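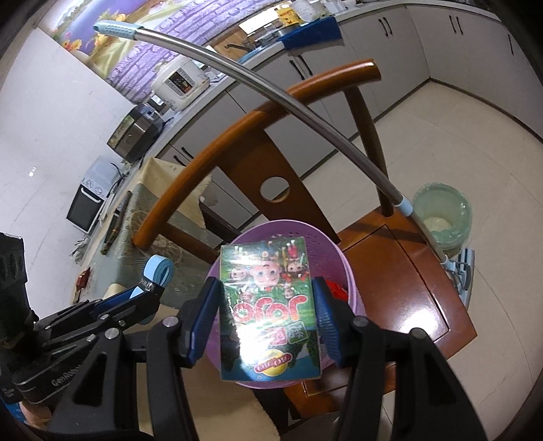
What is the white foam that shows up on plant stems in late spring?

The foam is made by a young spittlebug, a small sap-feeding insect that sits inside it with its head pointing down the stem. It is mostly water that the insect has drunk from the plant and passed out again, whipped up with air into a mass of bubbles.

Chapter 6
Spittlebugs and Their Foam

If you grew up near a meadow, or even near a weedy lot with some goldenrod in it, you have very likely walked through spittlebug foam and come home with damp patches on your socks. Many of us were told as children that it was snake spit or frog spit, and I have students every year who believed one or the other until well into high school. In parts of England it is still called cuckoo spit, as it turns up at the season when cuckoos are calling. I am fond of all these names, and I hope you will collect a few from your own relatives while you are reading this chapter.

We spent Chapter 5 with insects that drink from the phloem, the sugary plumbing of the plant. Spittlebugs belong to the same large order, the Hemiptera, and they have the same sort of piercing mouthparts, but they have taken up a different and rather unpromising line of work. They drink from the xylem. You will remember from the plant chapter that xylem sap travels up from the roots and is very thin stuff indeed, nearly all water, with a little mineral salt and a small amount of amino acids. Hardly anything in the animal world bothers with it. A nymph that means to grow up on such a diet has to drink a tremendous amount, many times its own weight in the course of a day, and nearly all of that water has to go somewhere.

There is a second difficulty. Phloem sap is under pressure, so a feeding insect gets a good deal of help from the plant. Xylem sap is usually under tension, which means it is being pulled upward by the leaves, and an insect that wants some of it has to pull harder. If you look at a spittlebug from the front you will see that its face bulges out, almost like a swollen nose. Behind that bulge lie the big muscles that work the sucking pump. Cicadas and sharpshooters, the other well-known xylem drinkers, have the same bulging face, and once you have learned to notice it you can often guess what an unfamiliar bug feeds on before you have any idea of its name.

How the foam is made

The fluid leaves the nymph at the tip of the abdomen. Along the underside of the abdomen there is a groove, closed over by flaps of the body wall, and the nymph uses it as an air channel. It pokes the tip of its abdomen up through the surface of the liquid, takes in air, pulls the tip back under, and lets out a bubble. Then it does the same thing again, and again, with a slow pumping motion that you can watch quite comfortably with a hand lens if you are patient and the wind is not moving the stem about.

Plain water would not hold bubbles for long, as you can prove for yourself with a drinking straw. The nymph adds other substances to the fluid, among them proteins and long sugar-based molecules produced in part of the Malpighian tubules (the insect's version of kidneys, which we met in Chapter 3). These make the bubble walls strong enough to last. A hard rain can still knock the whole thing off, and the nymph then has to begin over, either where it is or a little farther along the stem.

What does it get for its trouble? The foam keeps the soft body of the nymph moist, and it smooths out the swings in temperature on a sunny day. It also makes life awkward for ants, small spiders and other hunters, many of which will not push through it. The protection is far from perfect, and certain wasps will reach in and pull a nymph out, but a nymph without foam dries out quickly and does not do at all well.

You may be wondering how it breathes in there. It uses the same trick with the tip of the abdomen, raising it to the surface a bit like a snorkel. Researchers have found that when a nymph is disturbed and stays fully under, it can also draw on the air inside the bubbles for a while.

A year in the life

The species most of you will find is the meadow spittlebug, Philaenus spumarius, which lives across Europe and was carried to North America long ago. It has one generation a year. The eggs are laid in late summer and fall, tucked in small rows into dead stems, stubble and leaf litter near the ground, and they spend the winter there. They hatch in spring, in March in the mildest places and considerably later up north. The nymph goes through five stages, or instars, and molts inside the foam each time. Early nymphs are orange or yellowish, and later ones turn green. After the last molt the new adult rests in the drying foam until its body has hardened, and then it walks out and leaves the foam for good.

Adults make no foam. They are about a quarter of an inch long, blunt and wedge-shaped, and they come in a surprising range of patterns, from pale straw to mottled brown to nearly black with light marks. Students bring me three or four of them in separate vials every year, quite sure they have three or four species, and I enjoy that conversation very much. (We will come back to the color forms in section 6.4, with a little genetics.) Adults are also splendid jumpers. The hind legs are locked in place while the muscles build up force, and then released all at once, so that the insect seems to vanish from your fingertip. Another name for the family is froghoppers, and you will see why the first time one gets away from you.

The Nolham meadow count

Much of the fieldwork in this chapter comes from a long, sloping hay meadow at Nolham, where Ifeoma Babalola and Lawal Ogundipe taught a summer course together. Their class laid out 17 plots between the lane and the ditch and checked every stem in them for foam. In one season they found 363 foam masses, and opened each one gently with a damp paintbrush to see how many nymphs were inside. Most held a single nymph. Some held several, and the shared masses were more common on thick, leafy plants than on thin grasses.

Please keep that last point in mind, for we will ask in section 6.3 whether the nymphs were gathering on purpose or only running out of good places to sit. Nattawut Khunthong, a student on the course that year, argued for the second idea, and Salamatu Onyeka argued for the first - both of them quite warmly, I am told, and over several suppers. You will have their tables in front of you and can make up your own mind.

Are spittlebugs pests?

In an ordinary garden, a few blobs of foam do very little harm. A strong spray from the hose will remove them if they bother you, though I would gently encourage you to leave one or two for watching. Heavy numbers are another matter. They can stunt alfalfa and clover, and strawberry growers sometimes see small, misshapen fruit.

The more serious worry is disease. Because they feed in the xylem, adult spittlebugs can pick up the bacterium Xylella fastidiosa from a sick plant and carry it to a healthy one. The meadow spittlebug has been the main carrier in the terrible olive losses of southern Italy, an insect that had lived quietly among those trees for as long as anyone had been paying attention. We give all of section 6.5 to that story.

Before you read on

Find some foam if the season allows it. Garden lavender, rosemary, goldenrod and clover are all good places to start. Part the bubbles with a soft brush, note which way the nymph is facing, and write down the time. Then leave it alone, come back at intervals until it is covered again, and record how long that took. Bring your notes to the first class on this chapter, along with the name of the plant, or a pressed leaf if you don't know the name.

6.1 The spittlebug families and how to tell them apart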